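Taking back control of the paperwork
5/6/19

Another week, another minister on the radio telling us that technology will sort out the border. I've lost count of how often I've heard this, and I've yet to hear one of them say what the technology is, who is paying for it or what a small firm is supposed to do on the morning it's switched on.

I have a small interest to declare. I do the books for Grundico, who bring in kitchen parts from Maurya and Brisard and sell them on to fitters. Hinges, runners, door seals, handles. Last year they had 350 deliveries from the continent and filled in customs forms for none of them. If we leave without a deal, every one needs a declaration. The cheapest agent I could find wants 200 pounds for setting up the account, before a single box has moved.

Our prospective candidate, Amado Navarro, held a meeting on this at the library. He was pleasant enough and stayed to the end, which I'll give him. But when Efren Maglaya asked how a firm with four staff should prepare, the answer was that "the opportunities outweigh the adjustments". Which opportunities? He mentioned Australia. I don't know anyone in Australia who's short of a fridge seal, and if they are I doubt they'll send to us for it.

The other side didn't impress me either. Their leaflet says prices will go up by a third, with no source and no working. I wrote in December to ask where the figure came from and got back a thank you for my interest and a form for a donation.

Then there's the government's own guidance. I printed the lot, and it refers you to a helpline, which refers you to the guidance. There was a grant for training, closed by the time our trade newsletter mentioned it. A firm called Nomevlow rang offering a "readiness package" at 1,655 pounds, dropping to 1,005 when I said no. I said no again.

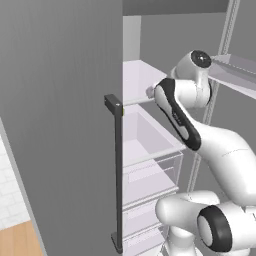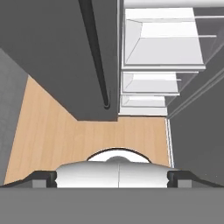 Handles, the dull end of international trade.

So what have we done to prepare? We've applied for the importer number, which was free and fairly painless, and we've ordered extra of whatever sells fastest. That ties up money we'd sooner have in the bank. I asked Mr Navarro's office if there was any help with that and was told somebody would ring me. I'm still waiting, and in the meantime I've got the VAT return to finish.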